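Breathing apparatus records move off paper at Witham

July 2023

The fire station at Witham keeps 43 sets of breathing apparatus, counting those held for the training school. Until April every set had a card, and every card was filled in by hand after use, after cleaning and at the monthly test. The cards have now been replaced by a register called Rander, supplied by Trolix. We spoke to the station's equipment officer, who asked for the job title to be used in place of a name, about how the change was carried out.

The old system was slow to search. "A card tells you everything about one set and nothing about the other sets," the officer said. "If a batch of demand valves was recalled, you went through the drawer. The last recall took two of us a full shift."

Each cylinder, facepiece, backplate and valve now carries its own tag and its own entry. A set is treated as a list of parts fitted together on a given date. When a part is swapped, the old entry is closed and a new one opened, and both stay attached to the part's history.

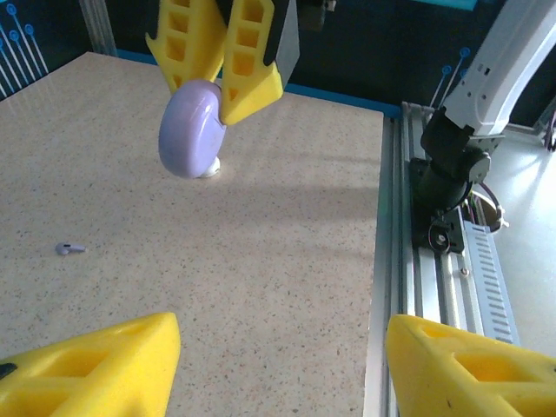
Tagging the parts

Tagging took 11 shifts. The register opened with 347 entries, including spares. The officer had expected the cylinders to be the hardest, and they were the easiest, as the serial number is stamped at the neck and the test date sits beside it. Facepieces caused more trouble. Several had been issued to firefighters who later moved to Hawthorne, and the cards had not followed them.

"We settled on a rule. If the part is in the building, it goes in under this station. If there is a card and no part, the card goes in a separate folder and we write to the other station. We didn't enter anything from a card alone."

The tags are fixed where they do not touch the skin or the seal. A first batch was put on the harness webbing and had to be moved, as the webbing comes off for washing. They are now on the backplate, low down on the left side.

The test itself has not changed. The set goes on the bench, the facepiece is checked for leakage, the whistle is checked against the gauge as pressure falls, and the result is written down. The difference is that a set cannot be shown as ready until every field has a value in it. Blank fields were common on the cards.
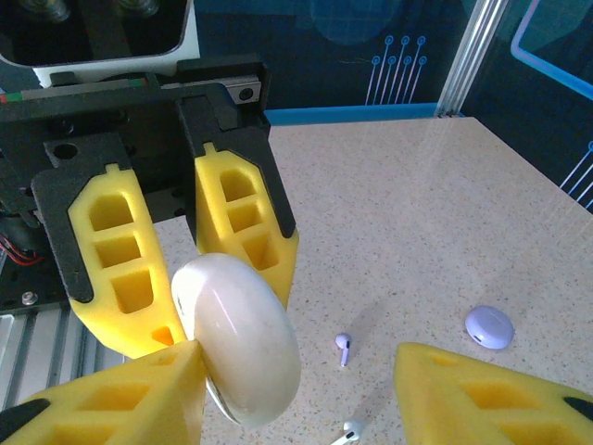

Hawthorne, which tests its sets on the same type of bench, asked whether a compulsory field simply encourages people to type in any figure. The officer accepted the point. "It can. So the reading comes straight from the bench where the bench will send it, and the typed ones are marked as typed. I check the typed ones at the end of the month."

Crews were given 30 minutes of instruction each, at the start of a drill night. Most of it was spent on the fault entry, where the wording matters to whoever picks up the job. "Leaks" is not accepted. The entry has to say which joint, and at what pressure the leak was noticed.

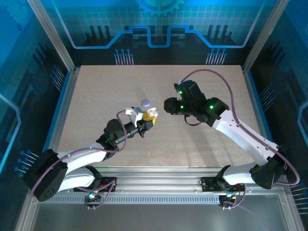
What happens if the register is down when a crew comes back from a job? "They use a paper sheet, one per set, and the set stays off the appliance until the sheet has been typed in. We keep a pad of them by the compressor."

The old cards are being kept in the drawer until the last cylinder on them has passed its next pressure test. After that they go to the brigade store. The next piece of work is the lines and guide ropes, which are still on cards, and the officer has asked Trolix for a shorter form for those, with no pressure fields.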